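May, just before eleven at night

Back from the Girards' and far too full of rhubarb crumble to go to bed, so I shall sit up and write this until the kettle has done its work. I went over meaning to stay an hour and came home at ten, as usual. Murray had the windows open for the first time this year and you could smell the cut grass all through supper, and Trevor told the long story about the ferry again, with a new ending that I liked better than the old one.

I have been thinking about bags all day, silly as that sounds. Mother had one string bag and it did for everything – potatoes, library books, my plimsolls – and I must have thirty of the things stuffed behind the kitchen door and can never find one I like. What I want is a bag that stays open while you fill it. The floppy ones fold over on themselves the moment you let go, and then you are holding it with your chin while you feed the bottles in. Something off-white with good bright orange handles would suit me very well, long enough to take the bottles standing up one behind the other, with a bit of space left down the side for the flat things, the post and a packet of biscuits and so on.

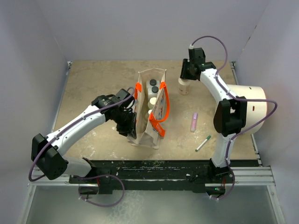 Marlene MacLeod says I have it all wrong and that bottles should never go in a row, they should go in the corners with something soft in the middle, and that she has carried her shopping up the hill like that for years without a single leak. I said her hill is a good deal shorter than mine! She said that was neither here nor there, and did I want her spare bag or not. I did, so that was the end of the argument.

Anyway, I tried it both ways on the kitchen table before I went out, and I still prefer my row. I like to see the caps all facing up at me so I can tell what I have. The shampoo came out of the corner at a slant, and I had to go digging for the hand cream, which had got itself under the tea towel. Perhaps I am just set in my ways.

Must remember to take Gaétan Gauthier his jam jars back, all 3 of them, and to ask Helmut whether he wants the seed potatoes or whether I should let Murray have them. The kettle has boiled, and I can hear rain starting on the porch roof, so the washing will have to stay where it is until morning.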